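Emberg Plisness Lighthouse - building set review

The Plisness Lighthouse is the second set from Emberg, a small maker of plastic building bricks that fit the usual sizes. It has 1061 pieces, costs £69 and stands a little taller than a wine bottle when finished. I bought mine in July and have since built it twice, once alone and once with my nephew.

The bricks come in numbered bags, nine in all, with a printed booklet. The first three bags make the rocky base. This is slow going, as nearly every piece is one of two greys that look the same under a lamp. I would build it by a window. From bag four onwards you are on the tower, and things pick up.

The tower is round and goes up in rings. Each ring is made from curved panels that clip to a centre column, and the clips are stiff. Two of mine needed pliers to get apart on the rebuild. The red and white bands match well, with no odd shades, and that was my main complaint about Emberg's first set, the Rilby Windmill.

There are no stickers. The door, the name board and the keeper's chart are all printed, and the print has not rubbed. One piece was missing from bag six, a clear one-stud plate for the lamp. I wrote to Emberg and a Wycliffe Nyanda sent me a replacement with two spares.
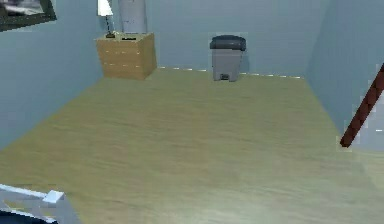 The lamp room lifts off so you can get at the stairs inside, and it turns by a small wheel at the back. The wheel is the weakest part of the set. It slips if you turn it quickly, and step 131 in the booklet shows the axle the wrong way round. Fit it with the long end down.

There is a light kit made by Sang, sold separately for the same tower. I have not tried it. The channel for the wire is already there in the column.

Clutch is good on the ordinary bricks and a bit loose on the tiles around the base, so pick the model up by the rocks - not by the path. The box says ages ten and up. My nephew is nine and managed everything except the clips.

Four out of five. I would take it over the Windmill at the same price.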